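3/22/24, phishing kit notes, continued

Finally got back to the Eichhorn mailbox dump this morning, and I'm glad I gave it a second pass, because the first time through I was too quick with the sorting (my own fault, I was tired and wanted lunch). There are 143 messages in the set once the duplicates are out, and I had filed nearly all of them under one kit. Having read them properly, I'm now fairly sure we have 2 kits sharing one set of lures.

The older one is the thing we've been calling Botham. It posts the stolen logins to a plain PHP script and mails them on, and it still has that lovely misspelled variable in the form handler that made it so easy to spot last May. The newer one borrows the same fake invoice page, right down to the crooked footer, but it loads the form from a second host and checks the visitor's language before it shows anything. I'm calling it Rekdale for now – if anyone has a better name, please go ahead and change it in the tracker, I won't be hurt!

Tried the Rekdale page from 4 different browser profiles in the sandbox VM. Only the one set to German got the form, and the others were sent off to a perfectly harmless parcel site. The Gornov rule missed it completely, so I've drafted a looser version that matches on the redirect script. It took almost 6 hours with all the false hits from real invoice portals, and I'd like somebody with fresh eyes to read it over before it goes anywhere near the live filter.
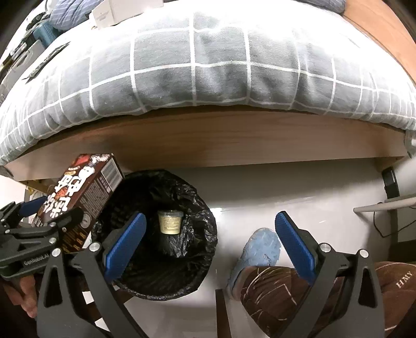 Still to do: pull the certificate history for the second host, and rerun the old samples against the draft rule with the language check stripped out. The hashes are in the shared folder next to the Botham ones.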